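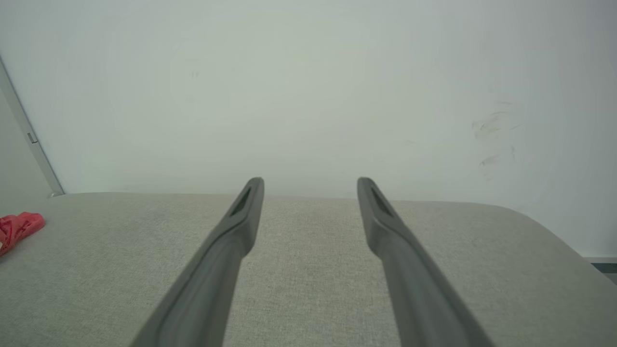

Pleleck fold kit – worth it or wait?

tharun_r
Posted Friday, 7:42 am
Anyone else got the Pleleck two-arm kit on trial? The clothes folding one. We've had ours 3 weeks through Valtonen. Have to say yes or no to the lease before December and I'm on the fence.

Good: setup was a morning. Arms, wrist cams, stock fingers, all pre-cabled. Support answers the phone.
Bad: slow. Thin stuff is a pain. Manual is rubbish, half the screenshots are from the old software.

We run kids footy gear and op shop clothes mostly. Not hotel towels. Every demo they do is towels.

duldale_laundry
Had it at Duldale for a trial, sent it back. Fine on towels, hopeless on anything with a lining. Grabs the outer and leaves the inner behind, or picks up both when you want one. You'll spend your life recording new demos for it.

tharun_r
Yeah seeing that with jerseys and shorts. How many demos did you do per item?

duldale_laundry
50 each, like the quick start says. Got bored after that tbh.

oskari_s
50 isn't enough for soft sportswear, the quick start is written for flat goods. We were well past that before shorts got reliable. Also what surface are you working on? Matters more than people reckon. Hard bench and the fingertips skate, they can't get under an edge.

tharun_r
Padded, grey fabric over foam. Moved off the steel bench in the first week and it was a big improvment. One arm works the cloth, other one waits its turn, at least the way we've been recording it. 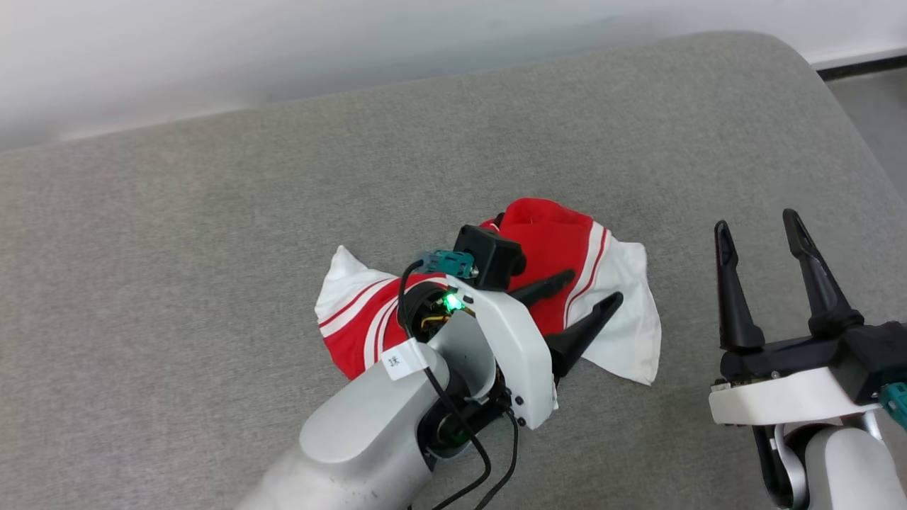 Cable routing is my other gripe. There's a loop over the forearm that I keep wanting to tie down, but the manual says leave slack for the wrist and doesn't say how much. Ended up ringing them. Answer was "enough". Cheers.

tiina.rantala
Don't tie it! We did and pulled a connector on the second day. Valtonen replaced it, no charge, took 7 days tho.

oskari_s
Agree with Tiina. Velcro wrap at the elbow only, nothing past that.

jef_fig
Going to be the grump. What are you paying per month and what's a person cost for the same pile? I looked at this kit for our place and couldn't get the numbers within cooee of each other. It's a research toy with an invoice.

tharun_r
Not wrong on speed. But we can't get anyone for the early shift, so a slow folder beats an empty chair. Lease not purchase, so if it's a dud it goes back.

duldale_laundry
Read the return clause. Freight's on you.

tharun_r
Ah. Hadn't clocked that. Ta

onni_h
Which fingers are you running? The stock black ones, or the Naltasham rubber tips? We swapped to the rubber and went backwards on thin fabric – too grippy, they drag the whole layer. Stock tips slide in better under a waistband.

tharun_r
Stock. Good to know, was about to order the rubber ones.

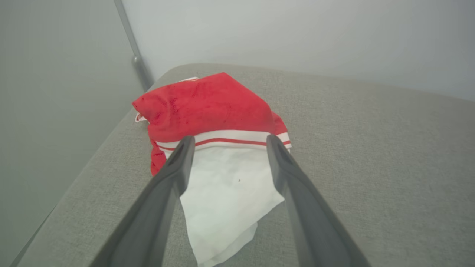

Red and white stuff is what we're training on this week. Worst case I could think of, bright colour against white. If it copes with that I'll sign. If the colour throws it I'll want a longer trial.

jef_fig
Colour's not your problem, layers are. Try it on plain black trackies and see if it's any better. Bet it isn't.

oskari_s
Bit of both I'd say. Ours definately had trouble with white on white until we turned the exposure down on the wrist cams. It's in the settings under Capture, not under Camera, for some reason.

tiina.rantala
Under Capture, yes. And save the profile or it resets when you power off. Lost a whole day to that.

tharun_r
Right, that might explain Thursday's mess. Will redo the exposure, add more demos, leave the cable alone. Also ringing Valtonen re freight. Will post numbers when I have them.

jef_fig
Include the wages you didn't pay and the hours you spent on it. Both columns please.

onni_h
And which software version, they changed the grasp defaults in the last one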